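Two arms for one tray of cups

Management at the Tullilton plant wants two robot arms on the cup station by December. I've worked that station, on and off, for most of my time here. You take small cups out of a round tray and put them in a bin - 400 on a slow shift, 600 on a good one. It's dull work and I won't pretend I'd miss it.

What I don't buy is the promise that the job "gets more interesting" for us. They said the same at Olilton when the Mancuso line went in, and my friends there now spend their shifts clearing jams.

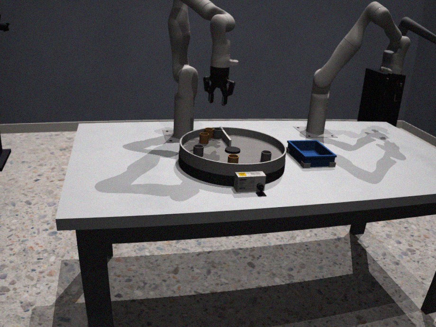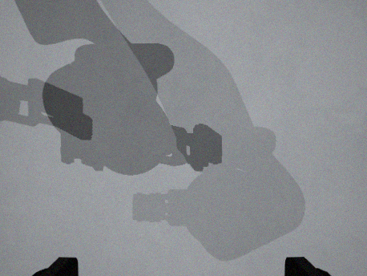 The cup station in simulation: both arms at the table, and a gripper's fingers over a gray surface covered in shadows.

Oğuzhan Gezer, who trained me, asked at the meeting who resets the arms at 2 in the morning when a cup tips over. The answer was "the operator." So one person, alone, where there used to be two of us talking through the night. Pay for that person? Still being looked at.

I've asked to see the staffing plan in writing. I'll post it if I get it.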